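Speaker notes: Gifts, Rings and Lawsuits
Subbarao Nambiar
November 5, 2019

Opening. Thank the hosts. Ask for a show of hands: who has ever asked for a gift back? Wait for it. Most people keep their hands down. Then start.

Tonight's subject is what happens to expensive gifts when a couple splits up before the wedding. I'm leaving out divorce. Divorce has its own rules, and we would be here until midnight.

Start with the ring. In many states an engagement ring is treated as a conditional gift. The condition is the wedding. No wedding, and the ring may have to go back to the person who bought it. Some courts ask who broke things off. Others don't care who did it or why. Tell people to check their own state before they argue with a relative about it.

Say this slowly: a birthday present is different. So is a holiday present. Once it's handed over and accepted, it usually belongs to the person who got it. That's why the date on the receipt matters, and why both sides in these cases fight over whether he proposed on her birthday.

First story, the Mulligan case. He was a minor league pitcher with one good season and a new contract. She ran a hair salon. He proposed in April at his parents' house and gave her a ring and a car. They broke up before the invitations went out. His lawyer asked for both. She sent back the ring and kept the car. The car was titled in her name, and he had told a radio host that it was "just a thank you." The radio tape ended that part of the argument. Pause here, people usually laugh.

Point to make: public figures hurt their own cases by talking. Anything said in an interview can be played back later.

Second story, Rikard and Stesow. Both were on television, on different shows. They were engaged for 106 days. The party had 200 guests, and the guests brought presents. He wanted the ring. She wanted her half of the hall deposit. Neither of them mentioned the presents, which were sitting in her sister's garage. They settled after 4 letters between lawyers. The ring went back, the deposit was split, and the sister mailed the presents home.

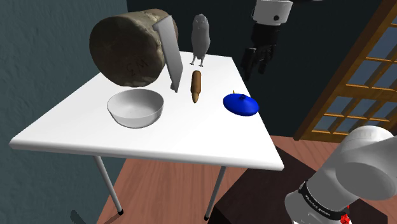

If someone asks about the presents: engagement gifts from guests are usually returned when the wedding is off. That is mostly manners. Few guests would sue over a toaster.

Third story, Brarker. Keep it short. He posted the breakup online before telling her, and his post said she could "keep everything." Her lawyer printed it out. He dropped the suit within the month.

Practical points, read from the card:
Keep the receipt and the appraisal.
Find out whose insurance covers the ring.
Put the car, the condo or the dog in writing.
Stay off social media until it's settled.

Take questions. Repeat each one into the microphone. If anyone describes their own case, tell them to call a lawyer where they live. Handouts are by the door, 200 copies, one per household please.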